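Getting the bottles off my desk

My desk collects bottles. Water, mostly, plus whatever dark glass ones have drifted in from the kitchen, and by Thursday I can't put a notebook down without knocking something over!

So now I do a five-minute bottle sort before I quit for the day. Everything gets pulled into one bunch first (I used to do it one at a time and always missed a couple). Then I line up the clear ones at the back and keep the dark ones in front, and suddenly I can see what I've got. Half-finished water goes on the plants. Caps go back on tight before anything gets carried anywhere - ask my rug how I learned that one.

Two more things. If your outlet is right above the desktop like mine, move any open bottle well away from it before you start shuffling. And give your tablet its own side of the desk, in its case, with the cover closed. I bought a little Clamport tray for 6 bottles last December and it's fine, but a shoebox lid did the same job for years. 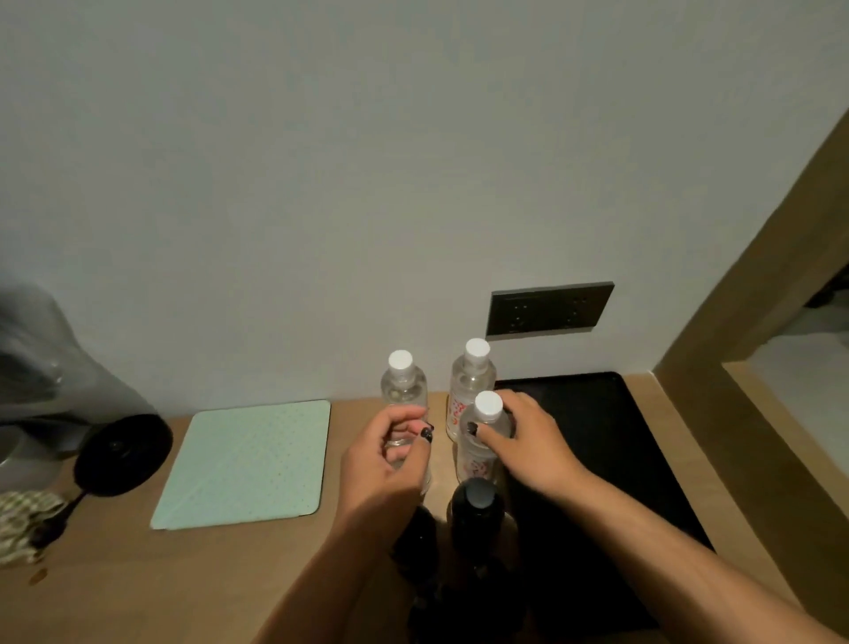

Clear bottles at the back, dark ones up front.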